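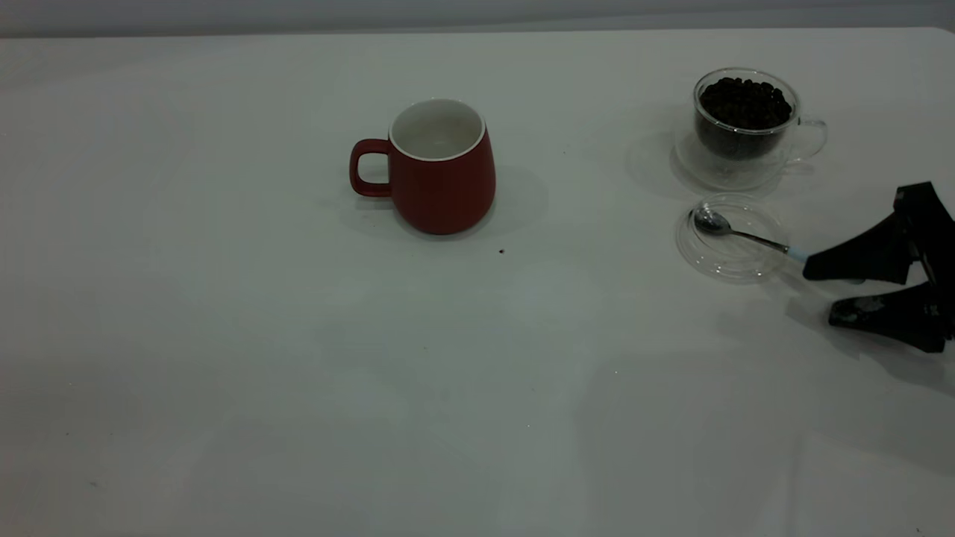

CASBY, 23 December 2021 – I'm Hidayah Pelupessy, and I've been looking forward to sharing this one. Serville is opening its new coffee corner, the Pivia Room, and everyone's invited!

What you'll find
We've kept it simple: one white table, a brick-red mug, and a clear double-walled glass cup for the beans. I love being able to see dark roasted beans right through the glass (I may be biased, I picked the cup).

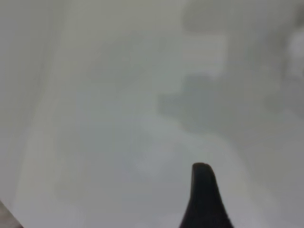
What it costs
Tastings are free for the first 200 guests. After that they're $10, and that includes a refill.

Herman Sitompul is roasting for us, and he's set aside 164 bags to take home.

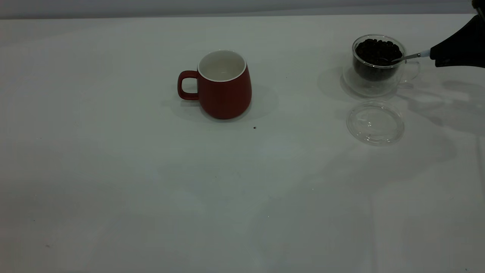 He'll have more in July – a darker roast, if I get my way. To save a seat, ask for me at the Serville front desk.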